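We use cookies to improve your visit. By continuing you accept our use of cookies. Accept | Manage settings

Lenihan Residences — Outdoor Seating Inspection, Patio 2
Date of inspection: July 24, 2024
Previous inspection: June

1. Walking surface level and free of trip hazards
Result: Pass
Comment: Joint filler has settled near the door. Monitor.

2. Stone ledge secure, no movement under hand pressure
Result: Pass

3. Glass tabletop free of chips and cracks
Result: Pass
Comment: Checked by hand around the full rim. Pebbled glass can hide small chips, and a visual check alone is not accepted.

4. Table stable under load
Result: Action required
Comment: Slight rocking. Replace foot caps (Fetelik part 733) within 3 working days.

5. Chairs sound, including slatted backs, armrests and woven wicker
Result: Pass
Comment: One loose strand of wicker trimmed.

6. Clear passage of 900 mm kept behind seating
Result: Pass with comment
Comment: Chairs are to be pushed in after use.

7. Tabletop clear of papers and personal items
Result: Action required
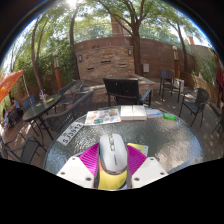 Residents are reminded that brochures, cards and packets must be taken indoors at the end of the day — light items blow onto the path and become a slip hazard. Items left overnight will be held at the Dikcombe Street office.

Next inspection to follow completion of items 4 and 7.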